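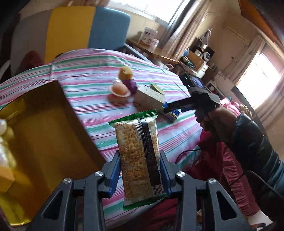 About Fellness Trips

We plan walking and food trips for small groups in Finland, northern Spain and Thailand, and we've been at it long enough that some of our first guests now send us their grown kids. That still makes our day every time it happens!

Fellness started at a kitchen table. Iida Pesonen had spent years guiding day hikes up north, and she kept meeting people who wanted more than a quick climb and a bus ride back to the hotel. They asked her where she ate, who baked the bread in her lunch bag, whether they could stay an extra night and see the lake in the early morning. So she borrowed a van from her neighbor Kauko Kinnunen, filled the back with blankets and soup, and took eight people out for a long weekend in March. Kauko came along to look after the van and ended up telling stories until well past midnight. He has been a guide with us ever since.

Where we go

Finland is home, and it's still where we run the most trips. In summer we walk from hut to hut and swim whenever the mood strikes (yes, the water is cold, and yes, you will probably go in anyway). In winter we slow right down, with short days on snowshoes and long evenings in the sauna. Arvo Pitkänen plans all our northern routes and walks every one of them himself before the season opens, so he can tell you which hills are steeper than they look on the map.

Our Spanish trips belong to Bonifacio Zabala, who grew up in the hills and seems to have a cousin in every village. His autumn walk covers 94 miles over nine days, all of it on foot, with your bags moved ahead for you each morning. The lunches are long. We've tried to shorten them and had no luck at all, and these days we just start walking earlier.

Thailand is the newest of the three and we're so happy with how it has grown. Ekkachai Inthanon leads our trips in the north of the country – markets before breakfast, then quiet forest paths, then an afternoon cooking with a family or learning to ride a songthaew without losing your hat. He speaks four languages and will teach you enough of one to order dinner.

How we travel

Groups stay at 8 guests or fewer. We get asked to stretch that every year, usually by big families, and what we do is run two groups side by side that meet up for dinner. It works very well.

We use family-run guesthouses wherever we can, and trains when the timetable lets us. Our rain gear comes on loan with the trip, so please don't buy a new jacket just for us. Snacks are on us too, and the guides take turns picking them, which has led to some lively arguments in the van.

Last year a little over half of our guests had been out with us before. Many of them come alone the first time and bring a friend the next. If you're traveling solo, you won't pay extra for your own room on any of our Finland trips, and we're working on the same for Spain.

Our office

You'll find us upstairs in the old Heinonen building, above the bike repair shop. The door is open from 10 a.m. and there's nearly always coffee. We keep a shelf of 200 maps and guidebooks that anyone can sit down and read, guest or not, and Arvo loves being interrupted with a question about any of them.

New dates go up in March. If you'd like the list before that, write to Iida and she'll add you to the letter, which goes out four times a year and usually has a soup recipe at the end.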